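Snack Pickup Arm — Build Gallery

Posted 05/11/2019 in Home Builds

I've been promising pictures of the arm for ages, and I kept putting it off in favor of fixing just one more thing on it. Well, the list of things to fix isn't getting any shorter, so you get pictures now! If you're new on this site, the short version is that I'm building an arm on a rolling base that picks groceries up off the floor and puts them in a shopping bag. I call it Skoltis. It started on my kitchen table and then moved to the Nyberg workshop once the table was needed for eating at (fair enough).

Both pictures come from the little camera at the wrist, so you're seeing things pretty much the way the arm gets to see them. Click through for the bigger versions.
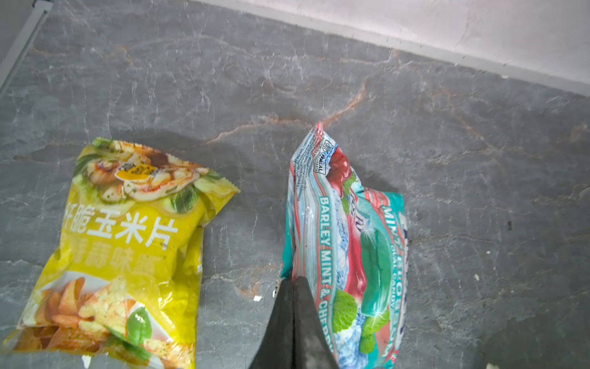
Reading time: 4 min

Gripper finger up against the mint and cherry candy, with the garlic corn chips lying off to the left. I love this view and I also kind of hate it, and you can probably tell why if you've ever tried to get software to find the edges of something shiny. Look at the floor! Orange veins, white veins, gray everywhere, and the bags themselves full of wrinkles and bright patches. My first detector was trained on a plain green mat at home, where it did great, and on a marble pattern it started telling me very confidently about snacks that were just floor.

What helped most was taking a lot more training shots on ugly backgrounds. I'm up to 2122 of them now, all labeled by me in the evenings with the TV on, and yes, my wrist hurts. The model still gets fooled by glare now and then, but it has stopped trying to pick up the stone.

The finger is the part people ask about. That's version 10. The early ones were wide and flat, and they pushed a bag along the floor very nicely without ever getting hold of it. Going narrow and pointed was the big change, so the tip can slide in where the wrapper folds and the plastic bunches up as the fingers close. I left the surface matte on purpose, after a glossy set that kept showing up as a bright streak in my own camera. Each finger takes four screws to swap, and I've gotten quick at it.

Candy bags are the hard ones, by the way. Chips have all that air in them, so they puff back at you and there's always something to squeeze. Candy slumps. You grab the top and all the weight runs down to the bottom and swings, and then the arm thinks it has missed. I added a short wait after the lift so everything can settle, and I feel a little silly that it took me until July last year to think of it.

Software side, for those who asked: the motion code is Werix, which is my own pile of scripts and nothing you can download (yet!). The motor driver is a Protbridge board I had left over from another project. It gets warm and it complains about long cables, but I know its moods by now and I'm not ready to start over with something else.

The other half of the job is the bag, and I really underestimated the bag. I figured picking up would be the hard part and dropping things in would be a freebie. Nope. A shopping bag has opinions. The sides fold in, the handles flop wherever they like, and if a finger brushes the rim the whole opening changes shape while the arm is still aiming at where it used to be. 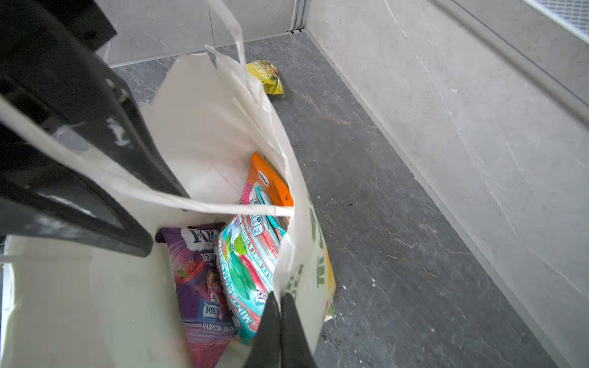

So the current routine is to come in high, check the opening again, and only then go down. If the opening looks smaller than it did on the first check, the arm backs off and tries from another side. It gets four tries before it beeps at me. I hear that beep in my sleep.

Handles are still my big headache. From the wrist camera a thin white strap against a creamy white inside is almost nothing, a few pixels of slightly different white, and a finger that hooks one can drag the bag along with it. I've thought about taping them down and I keep deciding that's cheating, because I'd like this to work with any old bag from the store. Next up is a gentler approach speed near the rim, plus a current limit on the finger motors so it gives up sooner if it's pulling on something it shouldn't be.

Packing order is another thing I want to get to. Right now everything goes in wherever it lands, which is fine for Fox's berry candy and less fine for anything that crumbles. A simple rule like heavy things first would get me most of the way, I think, but the arm has no idea what anything weighs until it has picked it up, so I may just look it up by label.

More pictures when the new wrist bracket is on — the old one has a crack in it that I've been pretending not to see. If you've got a good trick for thin straps on a light background, please leave it in the comments, I'll try pretty much anything.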